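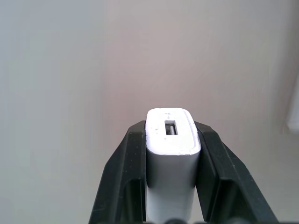
Which gripper should you buy if you can only buy one?
For small, hard parts with flat sides, a two-finger parallel gripper with slightly soft fingers. For anything else, test before you order.

Gripper trials at Hendville: speaker notes
29 September 2025
By the Wikatness bench team

Opening. Say who we are and what we do. Wikatness runs a small test bench in Hendville. Customers bring us parts, we try them with different grippers and controllers, and we write up what we find. Today is one set of trials, two grippers, one arm. Keep this under two minutes.

The question we started with. A customer wanted to pick up small plastic goods, mostly chargers and adapters, and stand them upright in a tray. The customer already had the arm. They had two quotes for grippers and no way to choose between them. Data sheets gave stroke, force and weight. None of that told them if a glossy plastic block would turn in the grip.

The two grippers. First one is the Tokavell, two fingers, electric, hollow fingers that give a little when they close. Second one is the Orbán, two fingers, same stroke, solid metal fingers with thin pads glued on. Same mounting plate for both. We changed the gripper and left the rest of the cell alone.

What we ran. 2,000 picks in total, split evenly. 22 different parts. Same approach speed, same tray, same lighting. Camera on the wrist for both. Mention that the wrist camera had to be calibrated again each time we swapped grippers, and that this took longer than the swap.

Results, part one: holding. On parts with parallel sides there was almost no difference. Both held. On parts with rounded edges the Tokavell did better. The Orbán dropped 7 parts during the whole trial and the Tokavell dropped none. Don't oversell this. Most of those drops were the same part, a small round cable reel.

Results, part two: placing. The Orbán won here. Solid fingers don't flex, so the part ended up where the controller thought it was. With the hollow fingers we saw a small tilt on release when the part was held low. Gripping higher fixed most of it.

Grip height. Spend time on this. If you hold a charger too near the top you cover the port, and the camera can't check which way it faces. Leave the top face sticking out above the fingertips. Too low and it tips. We moved the grip point in small steps until both problems went away, and we did it separately for each part.

Controllers. Short section. We ran both grippers from the arm's own controller, then again from a separate one. Picks were the same. Error messages were much better on the separate one. Skip if short of time.

Dust. Soft fingers pick it up. Wipe them at the start of each shift. We didn't, the first week, and had to throw those runs out and repeat them.

Cost. Have the price sheet ready but don't put it on screen. Quotes change in December.

Questions. Someone will ask about suction. We have not tested it on these parts.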